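Hetach データ収集セット(卓上・単腕)

学習用の操作デモをまとめて録るためのセットです。アーム、グリッパー、手首カメラ、俯瞰カメラ、収録ソフトまで一式。Trestelberg の旧セットからの乗り換えも可、下の方に書きました。

まず仕様、ざっと。
・アーム:単腕、卓上用
・グリッパー:黒、平行開閉、指先交換可
・カメラ:手首1、俯瞰1(追加は別売り)
・収録ソフト:Niskanen 3
・操作:リーダーアームまたは手持ちコントローラー
・保存形式:エピソード単位、映像と関節角を同時刻でそろえて書き出し
・電源:100V

標準課題「カップ」
最初にやる課題。青いカップ2個を使う、色は薄いのと濃いの。つかむ、置く、重ねるの基本がこれで録れます。向きは毎回変えてください、同じ置き方ばかりだと学習が片寄ります。小物を足す上級版もあり。

手首側と俯瞰側の映像
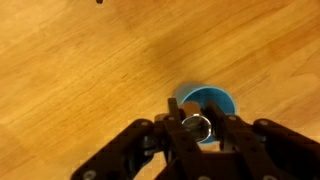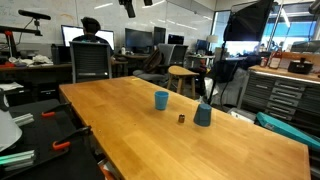
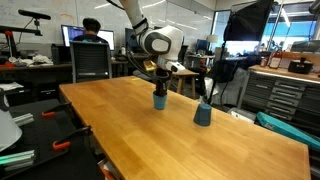
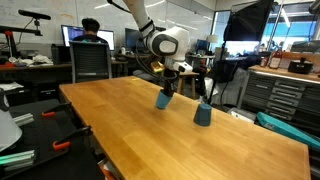

収録の流れ
1. カップを置く。位置はソフトが出す乱数どおりでも、手で適当でも可。
2. 開始ペダル。録画はここから。
3. 操作する。迷ったらそのまま続行、やり直しは別エピソードで。
4. 終了ペダル。成功/失敗のラベルを付ける。
5. アームを初期位置へ。次。

失敗も消さないでください。ラベルさえ付いていれば使えます。あとから消すのは簡単、録り直しは大変。

目安の本数
付属のサンプルデータは151エピソード、カップ課題のみ。動作確認ならこれで足ります。自前の対象物で学習させるなら1000を目標に。操作者は2人以上で交代をおすすめ、手癖が分散します。

設置について
机は固定できるもの。がたつく机だと俯瞰カメラの校正がずれます。窓際でも使えますが、朝と夕方で色が変わるので、両方の時間帯で録っておくと後が楽でです。背景は片付けなくてOK。実際の作業部屋で使うモデルなら、むしろ普段どおりで。

よくある問い合わせ
・指先は洗えますか → 外して水洗い可。乾かしてから装着。
・透明な物は → 録れますが手首カメラの露出を固定にしてください。自動だと明るさが暴れます。
・俯瞰カメラを動かしてしまった → 再校正。付属のボードで3分。
・関節角だけ書き出せますか → できます。設定の「書き出し」から映像をオフに。
・左利き用の設定は → コントローラーのみ対応。リーダーアームは次の版で。

Trestelberg からの乗り換え
架台の穴位置は同じ。ケーブルは流用できません、すみません。古いデータは変換ツールで読めます(時刻ずれの補正は手動)。手順書は Darcy Vachon がまとめたものを同梱。

同梱品
アーム本体、グリッパー、カメラ2台、ペダル、校正ボード、カップ2個、予備の指先、手順書。机は付きません。

納期・見積もり
現在、1月出荷分を受付中。見積もりは台数と設置場所を書いてお問合せフォームまで。研究室向けの貸出機あり、台数が少ないのでお早めに。技術的な質問は Leif Oddsson 宛、貸出は Ea Þorgeirsson 宛でお願いしまます。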